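Bin Picking on a Student Budget: Our Midterm Report
Team Vadow, 12th March

So, a quick recap for anyone who missed our kickoff post. Our project is called Vadow, and the goal is to get a robot arm to reach into a bin of mixed junk, pick up one thing at a time, and drop it somewhere else without making a mess. Easy to say! I'm writing this half of the report, which covers the picking and the data. The part on the gripper wiring comes as a separate file.

We started out in the fall with a simulator and stayed in it way too long. Everything worked in there. Objects had perfect edges, the floor of the bin was one clean color, and the arm never got its own cables in the way. Our first planner (we named it Endero, long story) was picking almost everything by Thanksgiving and we were feeling pretty great about ourselves. Then we moved to the real arm and it missed eight of the first ten grabs.

Part of that was calibration. The camera and the arm disagreed about where the bin was, and the bin kept creeping across the table every time the fingers bumped a wall. Shimming it didn't help and neither did double-sided tape. What did help was a pair of spring clamps from the hardware drawer, which cost us nothing and which I wish we'd tried in week one. After that we redid the calibration from scratch and the offset stayed put from one session to the next. 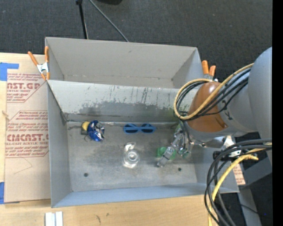

The other part was the objects. Our class notes all use blocks, and blocks are kind. We wanted stuff you'd find in a real trash or recycling stream, so we raided our own backpacks and the break room. Clear plastic is the worst, hands down. The depth camera looks straight through it or gets a bright speckle back, and Endero would either ignore it or go for a spot in midair a few inches off. Sunglasses are a close second, with those dark lenses and all that empty space around the frame. Anything crumpled is weirdly fine (lots of edges, lots of places to grab).

For the data collection we ran 832 pick attempts over three weeks, in sessions of an hour or two after class. One person set up the bin, one watched the arm with a hand near the stop button, and one typed in the result. We logged a pick as good only if the object left the bin and stayed in the fingers all the way to the drop spot. By that rule we got 573 good ones, so a bit under 69 percent. I know that doesn't sound amazing next to the numbers in the papers we read, but we didn't leave out any of the hard objects, and I'm kind of proud of it.

Walls are the next headache. The sides of our bin slant, so you'd think there's plenty of room, but anything that rolls up against the back ends up in a spot where the fingers can't open all the way. We tried a nudge move: close the fingers, poke the object toward the middle, back off, look again. It works okay on round things and pretty badly on flat ones. It also adds several seconds to each pick, and our instructor wants to see the whole bin cleared in 300 seconds for the final demo. Right now we're way over that on a bad day and just barely under it on a good one.

We also switched scoring methods halfway through, which made a mess of our spreadsheet. The old score liked the tallest object. The new one, which we call Stastell, looks at how much free space there is on both sides of a possible grab and only then cares about height. It needed a lot of hand labeling before it did anything useful, over 200 frames, most of them done in one very long evening with pizza. I would not do that again without a better labeling tool. I'd also write down which version of the code was running for each session, since we had to throw out two sessions when we couldn't tell.

Stuff still on the list before the final in May:

Get the cables tied up properly so they don't swing around the wrist on fast moves.

Try Stastell with a second camera angle for the clear plastic.

Speed up the nudge, or skip it when there's something easier to grab first.

Move the whole setup to the Jääskeläinen lab room for a practice demo and find out how bad the calibration gets after a trip down the hall.

The log sheets and the label files are in the team folder under "bin tests." Ignore the one called final_final, it has the old scores in it.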